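Folen Community Help > Teaching and Demonstrations

How should object placement be varied when recording tabletop demonstrations?

Posted by harumeo_lab in September
14 comments | 6 shares

Our group is preparing a set of teleoperated demonstrations for a kitchen tidying policy. The plan provides for 500 accepted episodes, recorded by two operators on a single arm. Each episode begins with an instruction such as "put the fruit in the bowl" and ends when the operator releases the final object and withdraws the arm.

Following a pilot, 97 episodes were set aside for review. The policy trained on the remainder performs acceptably when objects are placed where the operators habitually put them, and poorly elsewhere. We suspect that the layouts were changed too seldom. The present arrangement of the station is shown for reference.
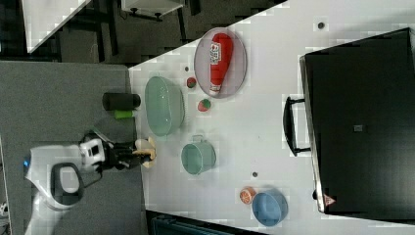
Kitchen station, with the gripper holding the pale yellow object at the table edge.

We would appreciate advice on the following matters. Should every object be moved between episodes, or only the object named in the instruction? Is it acceptable for unrelated items to remain on the table throughout? Finally, should episodes in which the operator corrects a poor grasp be retained? The written procedure we inherited is silent on all three, and the operators have asked for a ruling before the next block of recording begins.

andreadis_robotics
Accepted by poster | 31 found this helpful

I would recommend separating the questions of layout and operator behaviour, as they call for different remedies.

With respect to layout, the object named in the instruction should be moved for every episode. The remaining objects may be left in position for a short block, after which the whole table should be rearranged. Large items that cannot readily be shifted, such as an appliance at the side of the table, may stay where they are, provided the limitation is recorded in the data sheet. A policy trained in this way should not be expected to tolerate a relocated appliance.

Unrelated items should remain. A table bearing only the target and the container teaches the policy very little about selection. It is good practice to place similarly coloured items near one another in a portion of the episodes. In your arrangement the red bottle and the two small red-and-green fruits are already close together, and I would keep that grouping for some blocks and break it up for others.

Placement should be drawn from a printed list prepared in advance. Operators who are asked to "mix it up" will favour the area nearest the arm, however conscientious they may be. Our own organisation uses a simple grid with cell numbers assigned before the session, and the operator initials each row as it is completed. It is also advisable to check the overhead view before each block, with the arm in the pose from which recording will start.
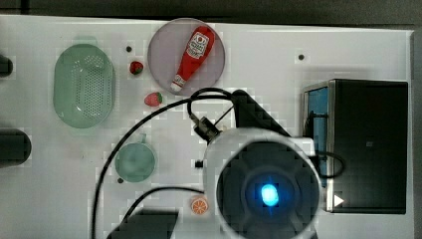 If a target cannot be distinguished in that view at the start of an episode, the cell should be noted and an alternative drawn. The episode may still be recorded where a second view shows the target plainly, but it should carry a separate label so that it can be excluded later.

Cables merit a line in the procedure as well. A loop that drifts across the work surface will appear in the observations, and a policy may come to rely on it. We ask operators to return the slack to the same side before each start.

As to corrected grasps, retain them. Label the moment of the first failed closure and the moment of recovery. Episodes in which the operator abandons the task should be kept in a separate folder and excluded from imitation training.

prikero_user
4 found this helpful

Agree with most of the above. We recorded 578 episodes last term and discarded far too many for cosmetic reasons, which we later regretted.

One addition. Please ensure that the wording of the instruction matches what is on the table. Where a cup and a bowl are both present, "put it in the dish" is of no use to anyone. We maintain a fixed vocabulary and photograph the table at the start of each block.

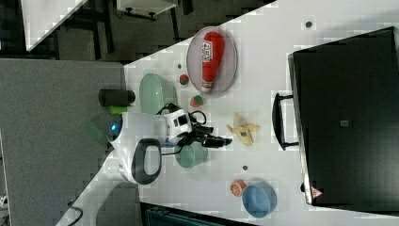
harumeo_lab
Reply from original poster | 2 found this helpful

Thank you both. We will adopt the printed grid and the fixed vocabulary. May I confirm whether the cell numbers should be stored with each episode, or whether the paper record is considered sufficient?

andreadis_robotics

Store them with the episode. Paper records are difficult to reconcile once the files have been renamed, and the cell number is the first thing you will want when sorting failures by location. A plain text field is adequate. Please retain the initialled sheets until the collection has been audited.

This thread is open to registered members. Answers reflect the views of their posters.

Contact the moderators | Copyright Folen Community Help | Back to top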